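Door and Basket: A Task-Level Controller for Laundry Handling on a Two-Armed Robot
Final report, robotics software project, Rudness Institute of Technology

1. Summary

This report covers the software written for the laundry task on the robot in the Yousafzai Hall lab. The task has two parts. The robot first opens the door of a front-loading washing machine, then moves garments between the drum and a basket. Our work was limited to perception, task sequencing and arm control for the first part, plus the garment detection needed to start the second. Walking, balance and low-level motor control were supplied and were treated as fixed.

The final version completed the door part in 20 of 30 trials. Garment transfer was run only as a demonstration and is not scored.

2. Starting point

The code we received at the start of the semester was a single script. It read a fixed door pose from a file, moved the left arm through a list of joint positions, closed the hand, and pulled. There was no check between steps. If the machine had been moved since the file was written, the script still ran to the end.

We kept the robot driver and the logging format. Everything above the driver was replaced. Three modules came out of this:

- doorfind, which estimates the position of the door and its hinge axis
- seq, which runs the task as a behavior tree
- pull, which generates the arm motion while the hand is on the door

Messages between the modules go through Famau, the lab's message layer. Planning for free-space arm motion uses Droltico with its default settings, except for the collision margin, which we increased after the first week.

3. Perception

3.1 Door and hinge

The head camera gives a color image and a depth image. The color image goes through a segmentation network trained to label three classes: door rim, machine body, and everything else. We labeled 900 images for this. They include open, closed and partly open doors, with people in view in many of them, as the lab is shared and is seldom clear.

A circle is fitted to the depth points under the rim label. The glass bowl inside the rim gives bad depth values, so all points inside the inner edge of the circle are discarded before the fit. The steel drum causes a similar problem when the door is open. Its perforated surface is shiny, and the depth camera returns scattered points there. We drop them with the same mask.

The hinge axis is taken as vertical and is placed at the left side of the porthole. We first tried to estimate it from motion, by nudging the door and fitting an arc. This worked on a bench but was slow, and the arc was too short for a stable fit. Setting the hinge side in the configuration file was good enough for one machine. It would not carry over to a machine hinged on the right without a change to that file.

3.2 Floor plane

The floor plane is used as a sanity check on the camera pose. The gray flooring has a streaky pattern of light and dark stripes, and our first plane detector, which tracked corner features, matched one stripe to another and drifted. The depth-only version had no such trouble. We left the old detector in the repository behind a flag.

3.3 Wrist view

A second camera looks along the hand. The fingers cover a large part of its view, so a fixed mask was drawn by hand for the open position and another for the closed position. Between the two positions the mask is wrong. We considered rendering the mask from the finger joint angles, but the sleeves over the fingers fold differently each time the hand moves and a rendered model would not have matched the outline. In the end the wrist image is used only when the hand is fully open or fully closed.
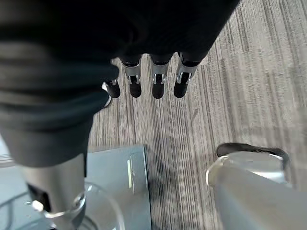 The wrist camera runs at a lower rate than the head camera, and its timestamps are written by a different clock. We spent most of one week on this. Famau attaches a receive time to each message, and our first version used the receive time for both cameras. Under load the wrist images arrived late and were paired with joint angles from after the motion had ended. The fix was to estimate the clock offset at startup and use the corrected sensor time everywhere. The offset is checked again at the start of each trial. If it has changed by more than one image interval, the trial does not start.

4. Task sequencing

The behavior tree has 11 nodes. The order for the door part is: confirm camera pose, find door, choose arm, plan approach, move to approach pose, open hand, move to rim, close hand, confirm grasp, pull, release.

Each node returns running, success or failure. On failure the tree goes back to "find door," not to the previous node. An earlier version retried the failed node in place, and this caused repeated attempts with a stale door pose. Going back to detection costs time, but every retry starts with a new estimate.

"Confirm grasp" was the hardest node to get right. The finger joints report position but the force reading is noisy. We use two conditions. The fingers must stop short of the fully closed position, and they must hold that position for a set time while the wrist moves back by a small amount. If the fingers close the rest of the way during this move, the rim has slipped and the node fails.

A watchdog runs beside the tree. It stops the arm if the commanded and measured joint positions differ by more than a limit, or if no perception message has come in within the timeout. Stopping means holding position. We did not add an automatic release on stop, for the reason given in section 6.

5. Arm control on the door

While the hand is on the rim, the arm and the door form a closed chain. Position control alone is a poor match for this. A small error in the hinge estimate turns into a large force on the fingers, and the hand either slips or drags the door against its hinge.

The pull module generates a circular path around the estimated hinge and follows it with a compliant controller. The controller is stiff along the path and soft toward and away from the hinge. Rotation of the hand around the vertical axis is left free within limits. This lets the hand settle on the rim as the door swings.

The gains were set by hand. We started with high stiffness in all directions and lowered the radial value until the door could be pulled through its range with no visible jerk. Lowering it further made the hand lag behind the path and the watchdog stopped the arm. The final values are in config/pull.yaml.

One change helped more than the gain tuning. The grasp point was moved from the middle of the door's free side to a point lower on the rim. At the higher point the elbow came close to its joint limit near the end of the swing, and Droltico often found no approach that left enough range. At the lower point the elbow stays near the center of its range for the whole pull. The cost is that the forearm passes close to the robot's own legs, so the leg volumes had to be added to the collision model. They had been left out of the model we were given.

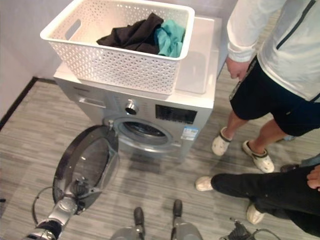 The collision model also needed an entry for the open door itself. Once the door has been released, it sticks out into the space where the arm moves next. The planner had no record of it and in simulation sent the arm straight through the door on the way to the basket. The release node now writes the final door angle to the planning scene, as a disk of fixed thickness at that angle. The basket is added in the same way, as a box open at the top. Its holes are ignored.

For garments we reuse the segmentation network with one added class. Separate garments in a pile are not told apart; the output is one region, and the pick point is the highest depth point inside it. A black garment gives weak depth returns, so if fewer than half of the pixels in the region have valid depth, the pick height is taken from the rim of the basket minus a fixed offset.

6. Tests

All trials used the same machine. The robot was placed by hand in front of it, with the start position changed between trials. A trial counted as a success if the door was opened past the target angle and the hand was released without a person touching the robot or the machine. Up to two retries by the tree were allowed.

Trials: 30
Successes: 20
Failed, grasp not confirmed after two retries: six
Failed, no door found: three
Failed, stopped by watchdog: one

The six grasp failures had the same form. The fingertips made contact with the rim but did not get behind it. The depth points at the rim's outer edge are mixed with points from the front panel, and the circle fit then gives a radius that is too large. A correction was added after the trials and has been run on recorded data only.

The three detection failures came from a person standing between the camera and the machine at the start of the trial. The detector waits for a fixed time and then fails. A longer wait would have solved all three.

In the watchdog stop, the arm held position with the hand still closed on the rim. This is the intended result. An automatic release would let the door swing freely and would leave the arm soft near the panel. The operator opened the hand from the console.

7. Remaining work

- Rerun the full set of trials with the corrected radius estimate.
- Replace the two fixed wrist masks with something that handles partly closed fingers.
- Read the hinge side from the image instead of the configuration file.
- Score the garment transfer.
- Move the clock offset check into Famau so other projects in the lab can use it.

The code is in the lab repository under laundry_door. The launch file expects both cameras to be running before it starts and exits with an error if either is missing. Recorded trials are stored beside the code in the logging format described in the driver manual.

Related reports
Cable Routing Checks for a Two-Armed Robot
Notes on Using Droltico with Closed-Chain Tasks
Famau Message Timing: Measurements from the Yousafzai Hall Lab
Depth Errors on Glass and Polished Steel
Drawer Opening with a Compliant Wrist
Rudness Robotics Projects: All Reports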